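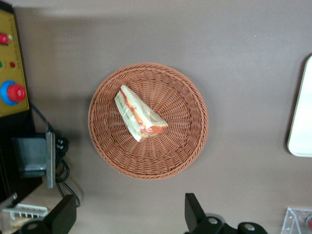 Wrapped sandwich in the rust-colored basket

Snack table setup – basket or no basket?

zokier_snacks
Posted Thursday, January 7, 2021

So I'm putting together a little help-yourself snack table for our break room and I can't decide if the woven basket is cute or just a waste of space. I love the color, but it's pretty shallow and I'd want more than one sandwich out at a time. Thoughts?

Isabelle Sutherland
Keep the basket! Sandwiches in plastic look a bit sad sitting on a bare table, and that braided rim warms everything up. I'd just refill it during the day.

wong1375
Gonna disagree. Round basket, triangle sandwiches – you lose all the corners. Get a long tray and line them up with the cut side out so people can see the filling.

zokier_snacks
I do have a tray, a big cream one, and it's sitting there with nothing on it. My real headache is the sweets though. They're on the clear step stand right now:

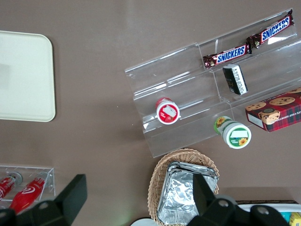

Clear stand with the Snickers up top, tray on the left

Ayman Ezzat
I'd put the Snickers on the bottom step, they'll go no matter where you stick them. And stand those little round containers up! The sunflower one is nice and you're wasting it lying down.

wong1375
They'd tip over on a step that narrow, Ayman.

Ayman Ezzat
Mine don't, and I've had the same kind of stand for 2 years.

Isabelle Sutherland
Can the plaid cookie box go on the table by itself? It looks too big for that stand.

zokier_snacks
Yeah, moving the cookies tonight. Sandwiches are going on the tray, sorry Isabelle – but the basket stays for fruit!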